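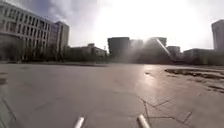

글: 조약돌 편집부

광장 바닥에는 왜 금이 갈까?

넓은 광장을 걸을 때 다들 건물만 보죠. 높으니까. 창문도 많고. 오늘은 고개를 숙여 봐요. 바닥 이야기예요!

먼저 금. 회색 콘크리트 위에 가늘고 까만 선들이 이리저리 뻗어 있어요. 꼭 나뭇가지 같죠. 콘크리트는 딱딱하지만 가만히 있지 않아요. 더우면 아주 조금 늘어나고, 추우면 아주 조금 줄어들어요. 눈으로는 안 보일 만큼 조금. 그런데 이걸 여름 겨울 계속 되풀이하면? 힘이 모여요. 그러다 약한 곳이 쩍.

물도 한몫해요. 빗물이 작은 틈으로 쏙 들어가요. 겨울에 얼면 부피가 커지고, 틈을 옆으로 밀어요. 봄에 녹으면 물이 더 깊이 들어가고요. 다음 겨울에 또 밀고... 그래서 틈이 점점 길어져요.

땅도 움직여요. 콘크리트 밑의 흙이 한쪽만 내려앉으면 위쪽 바닥이 휘어요. 콘크리트는 누르는 힘에는 아주 세요. 휘는 힘에는 약하고요. 과자를 양손으로 잡고 구부려 보면 금방 알 수 있어요. 똑!

곧은 선은 뭐예요?

바닥을 길게 가로지르는 선도 있어요. 금이랑은 좀 달라요. 이런 선은 '줄눈'이나 '이음매'라고 해요. 보통 사람이 일부러 만들어요. 바닥이 늘어날 자리를 조금 남겨 두는 거예요. 금이 가더라도 이 선을 따라 얌전히 가라고요. 줄눈이 있어도 다른 데 금이 갈 때가 있어요. 콘크리트 맘대로 안 되거든요.

초록 나무는 어디에?

포장한 바닥 너머를 보세요. 나무랑 덤불이 길게 줄지어 있어요. 나무 뿌리는 흙 속에서 물을 마셔요. 넓은 바닥에 떨어진 비는 땅으로 잘 못 들어가고 옆으로 흘러요. 흙이 있는 곳에서는 스며들 수 있지요. 여름에는 차이가 더 커요. 햇볕 받은 바닥은 뜨끈뜨끈, 나무 그늘은 시원. 6월에 한번 비교해 봐여.

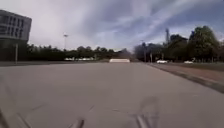 집에서 해 보기: 진흙 바닥 만들기

준비물: 진흙, 물, 납작한 접시 2개

접시 하나에 진흙을 얇게 펴요. 다른 하나에도 똑같이 펴고, 이쑤시개로 가운데에 곧은 줄을 그어요. 이게 줄눈. 둘 다 햇볕에 말려요. 며칠 걸릴 수도 있어요, 만지지 말고 기다리기!

다 마르면 금이 어디로 갔는지 그림으로 그려요. 줄을 따라갔나요? 딴 데로 갔나요? 진흙은 물이 빠지면서 줄어들어서 갈라져요. 콘크리트도 굳고 마를 때 조금 줄어드니까 비슷한 점이 있답니다. 실험 끝나면 손 꼭 씻기. 진흙은 세면대에 버리면 안되요, 막혀요.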